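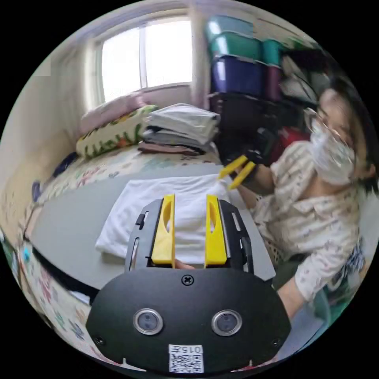

STUDENT PROJECTS / Robotics and Everyday Life

Can a Machine Do My Laundry Yet?

January
by Areti Giannakopoulos

My grandmother has a theory that you can judge a person by their towels. Mine were in a heap on a chair when I picked my topic for this project, so maybe that tells you something. The assignment was to choose one ordinary job and find out how close a machine is to doing it, and I chose folding because I hate it and because I figured it would be easy to write up. (It was not easy to write up.)

I split the work with Zihan Lu, who took the shop-floor half and spent two afternoons at Pranbridge, a small parts warehouse near campus. I got the household half. We compared notes at the end and argued quite a lot, which I'll get to.

What I wanted to know

I had three questions at the start, and I dropped one of them pretty fast because it was about cost and I had no way of checking any prices. The two I kept were: what makes a household chore hard for a machine, and how do people get the know-how out of their hands and into one?

That second question is the one I got hooked on. I'd been picturing somebody typing in rules, like "grab the corner, go left." But cloth doesn't have a left! You put a towel down and it's a rectangle, you pick it up and it's a wet sock sort of shape. Habibur Seneviratne, who ran our lab section, told us that writing rules for that is a good way to lose a year. So a lot of people go the other way and have a human do the chore with the same kind of fingers the robot will have, and record it. The human brings the judgment and the gripper brings the limits.

Trying the limits myself

Before I got anywhere near real grippers I did a kitchen-tongs version at home, one pair of tongs in each hand, with the dish towels. I really recommend this if you think folding is simple. Picking up a towel is fine. Picking up ONE layer of a towel is a nightmare, and I kept getting both layers, or the towel plus the tablecloth. My hands know how to rub two layers apart with a thumb, and I had never noticed I did it until I had no thumb.

I did 96 folds with the tongs over one long Saturday and wrote down which ones I'd be willing to put in a drawer. There were 31 of those on the first pass, but I was being generous, so I went back and was mean about it and got 22. My roommate Danai Kyriakidis judged a few as well and she was meaner than me.

The things that went wrong were nearly always the same. Either I grabbed too much, or I let go too early and the top fold slid back. Smoothing was a surprise too. With a flat hand you just sweep over the cloth and it's done. With tongs you poke at the wrinkle and it moves somewhere else.

A bedroom is not a factory
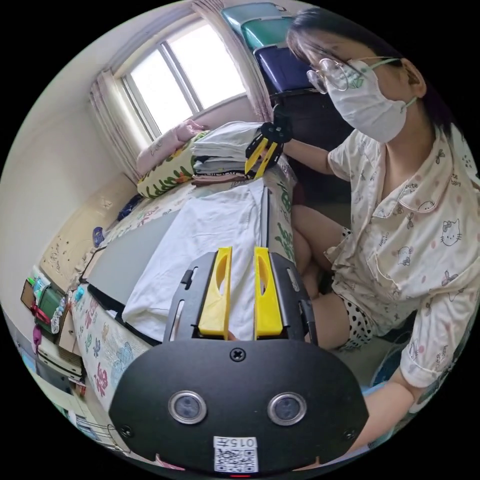

Two grippers, one bedroom, and a stack of folded clothes by the pillows.

Look at how much else there is in a normal bedroom. There's a bed skirt with flowers on it, pillows in different patterns, curtains, storage boxes, and the clothes are striped and pink and white and gray. A person sorts all of that out without trying. A machine has to work out which bit of patterned fabric is the shirt and which bit is the bed it's lying on. And the yellow fingers are just two flat pieces, so whatever you want done has to be done by pinching, pushing or dragging.

I also think space matters more than I expected. People sit low, lean, reach over the bed to get at the far end. A robot on a big square base wouldn't get in next to most of the beds I've slept in, including my current one, where you have to close the closet before you can open the drawer.

Compare that with Zihan's notes. At Pranbridge the bins are all one size, the lights never change and the parts are stiff. Their machine, a sorting arm everyone there calls Darkonell, handled 1,042 parts during Zihan's first visit and dropped 9. Then on the second visit somebody had swapped in bins of a slightly different depth and it stopped until a person came over. Zihan thinks that proves shop-floor machines are basically ready. I think it proves they're ready for that one floor. We left both opinions in the report and Habibur let us.

Where I ended up

My answer is "not in my bedroom." A towel on a clear table, one at a time, sure, I can believe that soon. A whole basket with fitted sheets and inside-out leggings, no. I'd guess the sorting and finding is harder than the fold.

If I did this again I would time everything (I only timed the first 12 folds and then forgot the stopwatch) and I'd use real grippers for the whole count, because tongs are springy and that changed how I let go. I'd also like to try socks. Zihan says socks are a separate project and I'm afraid that's right.

Thanks to Danai for the use of her dish towels, all of which have been washed.

Comments (4)

Eirini K.
The one-layer thing is so true. I tried it with salad tongs after reading this and gave up on the second napkin.

Habibur Seneviratne
Nice work, both of you. Please put the 22 and the 31 in a table for the final version, and say what "mean" meant.

Zihan Lu
For the record I said MOSTLY ready.

laundryday900
Did you try rolling instead of folding? I roll all my T-shirts and I bet a robot could manage that sooner.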